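Review: Bendard wood fibre insulation board

2021-07-06
By Domnica Onu

Fletura sells the Bendard board as a rigid wood fibre insulation for timber-framed walls and pitched roofs. I used it on the north and east walls of a single-storey extension for a client in Brenasness, and have now had it through a full winter.

The order was 70 boards, delivered on two pallets. Each board is tongued and grooved on all four edges, so the joints don't have to land on a stud. That saves a good deal of cutting. The edges are fairly tough, but the corners are less so, and 9 boards arrived with crushed corners on the bottom layer of one pallet. We used those as offcuts around the windows. Fletura gave a credit for them without any argument.

Cutting is straightforward with a fine-toothed handsaw or a circular saw with extraction. Do use the extraction. The dust is light and gets into everything, and masks are needed even outdoors. A jigsaw worked for the pipe openings but left a ragged face on the back.

Fixing took longer than I had allowed for. The makers ask for wide-headed screws at close centres, and we got through 700 of them on two modest walls. Lahcen Shawky, who did most of the fixing, found that the heads pull in too far if the driver is set for ordinary sheathing. Turn the clutch down and try a few on scrap first.
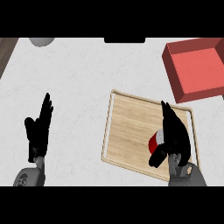

White worktop with light grey marbling, and a red open-topped box.

The boards stood uncovered for 26 days while we waited for cladding. The surface darkened and the outer fibres lifted slightly, but the boards stayed flat and the joints stayed tight. I would still want them covered sooner than that on an exposed site.

Indoors, the rooms are quiet and hold their warmth well into the evening. The client noticed the difference in road noise first. In November we had several days of driving rain on the east side, and I found no damp at the sole plate afterwards.

Price is the main drawback. The Vasiliu board, which I have used on two garages, is cheaper and a little lighter, but it has square edges and needs taping at every joint. On a small job with a lot of openings I would probably choose the Vasiliu. For long, plain walls the Bendard goes up faster and the extra cost is easier to accept – provided you can store it somewhere dry.

The fitting guide is clear on walls and thin on roofs. There is one drawing for the eaves and none for a valley, so ring the technical line before you order for anything complicated.

Contact: Rodica Toma, reviews desk | © 2021 | Back to top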